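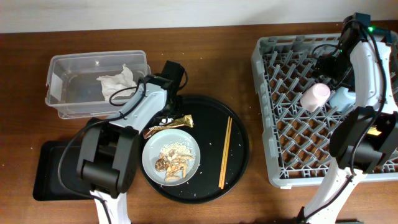
Clearing the Table After a Meal for One or Two

Filed under: Kitchen, Everyday Cleaning
Posted by Parisa Ranjbar, July 12, 2019

A small meal leaves a small mess, and a small mess is easy to walk away from. Then the rice dries onto the plate and the job takes three times as long. These are the steps I use at home, in the order I use them. The whole thing takes me 8 minutes if I don't stop to answer the phone.

Start with the tray

If you eat from a tray, leave everything on it until the trash has been dealt with. A round serving tray with a raised rim is best for this. Stray rice stays inside the rim and doesn't end up on the floor. Mine is black, so I can see what I've missed.

If you don't own a tray, a rimmed baking sheet will do. Line it with a damp paper towel if your plates slide.

Trash first, dishes second

Pick up the dry trash before you touch anything greasy. That means snack wrappers, paper napkins, chopstick sleeves and sauce packets. Fold foil-type wrappers in half with the shiny side in, or they spring open again in the can. Check your local rules before putting them in the recycling. Ours doesn't take them.

A crumpled napkin is worth one more use. Wipe the plate with it before it goes out. It picks up most of the oil from fried mushrooms or meat, and your drain will be better for it.

Leftovers: keep or toss

Decide right away. Rice should be cooled quickly and put in the refrigerator within an hour or so, and I eat it the next day or not at all. Fried food keeps, but it goes soft. Reheat it in a dry pan over medium heat, not in the microwave.

Don't put scraps from the plate back in with food that hasn't been served. If there are only a few bites left, let them go.

The clear container

I keep one clear plastic container with a lid near the table. Most of the time it holds leftovers. Between meals it can also hold clean napkins or packets of soy sauce. If somebody has dropped a used napkin in it, wash it before any food goes in.

Set the container on top of its own lid while you work. The two stay together, and you have both in front of you when it's time to close up.

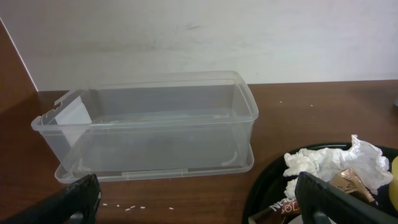

Container parked on its lid, with a few grains of rice still to pick up in front.

A few notes on these containers:

Buy the lid and the base as a pair, and buy several of the same size. I replaced a drawer of odd ones with a set of Ondon boxes and threw out every lid that had no base.

Put the label on a piece of card, not straight on the plastic. Sticky labels leave glue behind. A card can stand against the inside wall while the container is empty and be taped to the outside once it's full.

Wash the clips and the grooves of the lid with an old toothbrush. Grease sits there longer than anywhere else.

Cloudy plastic can sometimes be brought back with a soak in warm water and baking soda. Scratched plastic can't. Use it for buttons or screws.

Getting rice off a wood table

Rice is easiest to deal with when it has dried a little. Fresh grains smear, and if you press on them with a cloth you push starch into the grain of the wood. Leave them until the dishes are done, then lift them with the edge of a stiff card. Sweep toward the tray, not toward yourself.

For grains that have stuck, lay a damp cloth over them for a minute and try again. Don't scrape with a knife. On a glossy finish you'll see the mark every time the light is on.

Follow with a wrung-out cloth and then a dry one, both along the grain. Check the back of the table by the wall, where grains roll and get left. If the wall has gray smudges, try a barely damp sponge on a small spot first. Flat paint can turn shiny if you rub hard.

Washing and racking

Scrape, then wash in this order: chopsticks, plate, container, tray. Light wooden chopsticks should never soak. Wash them quickly, wipe them, and dry them lying flat or with the tips up. If the tips have gone dark or fuzzy, replace them.

Plates go in the rack on a slant, with space between them. A plastic rack with angled pegs holds a small plate well, but a large round tray tends to tip it over. I lean the tray against the backsplash on a folded towel.

The rack needs washing too. Once a week, turn it upside down in the sink, pour over a kettle of hot tap water with a splash of vinegar, and brush between the pegs. Let it dry before putting it back on a wood surface, or slip a towel under it.

Reader questions

Several people asked in the comments whether a tray can go in the dishwasher. Look on the underside. If there's no mark, wash it by hand. A lacquered one should always be done by hand.

Next in this section, in August: storing dry rice, and keeping moths out of it.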